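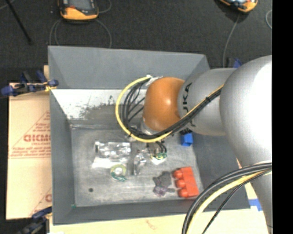 The arm over the picking bin, with a toy block, a crinkly plastic package and a few other odds and ends on the bin floor.

How to Run a Bin-Picking Demonstration for Visitors

We have been opening the Jendomgate workshop to the public every July for a good while now, and the bin is always where people end up. They'll wander past the welding fixtures and nod politely at the inspection table, and then they get to the arm reaching down into a gray bin full of odds and ends and they stay put until somebody fetches them for lunch. I've been asked often enough how we set it up that I finally sat down and wrote it out. If you're planning an open day of your own, whether it's for a school group or for customers or just for the families of the people you work with, I hope this saves you an evening or two.

I'm assuming you already have a robot that has been properly installed and a person on staff who is trained to run it. This page won't teach you that part, and your own site's safety rules come before anything I say.

Before the day

Pick your objects early. I like to start with a big box of candidates and work down. You want things that differ from each other in ways a visitor can see from a few steps back: something shiny, something soft, something with hard straight edges, something clear. Clear plastic is wonderful for this (and terrible for your success rate!) as a depth camera often has a hard time with it, and people are always surprised that a thing they can spot in an instant can give a machine so much trouble. A toy building block makes a good easy pick. Small plush toys are nice too, and children root for them.

Keep the number low. A full bin looks impressive but it makes for a slow, confusing show, with the arm nudging one thing into another. Leave some bare floor showing between items and your visitors will be able to follow what's being attempted.

Clamp the bin down. Please don't skip this. A bin that has crept an inch to one side over the course of a morning will have your arm reaching for places where things used to be, and you'll spend your break recalibrating. We put clamps on the rim and then push on each wall by hand to see if anything gives. It's also worth putting a bit of bright tape on the table next to a corner, so you can tell at a glance that the bin is still where you left it.

Look over the cables next. Ghislain Cormier taught me to do this with the arm moving at its slowest speed and my eyes on the cables the whole time, never on the gripper end. What you're watching for is the slack. The loop near the wrist needs enough length for the joint to turn all the way through its range, and it shouldn't drag across the objects or catch on the rim when the arm comes up. Run every motion you plan to show, including the one that takes the arm home. Then do it again after you've tied everything back, as a tie in the wrong spot can turn a comfortable loop into a tight one.

Setting up the floor

Mark out where people will stand. Ours is a line of floor tape outside the guarding, far enough back that nobody is tempted to lean in. Put the little ones in front. If you can manage a screen showing the view from above the bin, do it, for the walls hide a lot from anyone under five feet tall. We use the display from our Zolura cart, but any old monitor will do.

Slow the arm down, too. We run demonstrations at 34 percent of the speed we'd use for testing. It feels painfully slow to those of us who work with it and it looks just right to everybody else. People need time to guess what it's going after, and the guessing is most of the fun.

Groups of more than 5 or 6 at the line get crowded in our space, so we take people through in small batches and let the others look around the Lapointe display while they wait. Your room may be roomier than ours.

Running the demonstration

1. Greet the group and introduce the operator by name. Laurier Kowalchuk runs ours, and she waves from behind the console so people know there's a human being with a hand near the stop button.

2. Show the stop button. Press it once while the arm is moving, let everyone see it halt, and explain how you bring it back. Nervous visitors relax a great deal after this.

3. Ask the group which object they think will be easiest. Take a few answers, and try not to give it away with your face.

4. Run the first pick on something dependable. A success early on buys you a lot of patience for later.

5. Now go for something tricky. Tell them beforehand that it may not work. If it slips, let the arm try again, up to 3 times, and then move along. More attempts than that and you'll feel the room drift.

6. Leave time for questions with the arm parked. It's hard to hear, and harder to listen, when there's something moving behind the speaker.

Questions you're likely to get

"Does it know what it's picking up?" We say that it depends on the software, and that a system can find a good place to grab without having a name for the thing. Laurier likes to ask them to reach into a bag with their eyes shut and pull something out, and then the idea comes across quite nicely.

"How often does it miss?" Have a real number for your own setup. Last year we counted 70 tries with our mixed set the afternoon before and wrote the results on a whiteboard, misses and all, and it led to the best conversations of the day.

"Can I drive it?" Our answer is no, with a smile, and then we hand them the Zirnard trainer, a tabletop arm about as strong as a houseplant. Budget extra time for this. The grown-ups hog it.

Afterward

Park the arm, power down according to your own procedure, and put the objects back in their box with the list taped inside the lid. Check the clamps once more if you're leaving the bin in place overnight. Then write down which objects got the biggest reaction while you still remember, and throw out anything that has cracked or started shedding. I keep my notes in the same box, along with a spare roll of tape, because that's the first thing I'm hunting for the following summer.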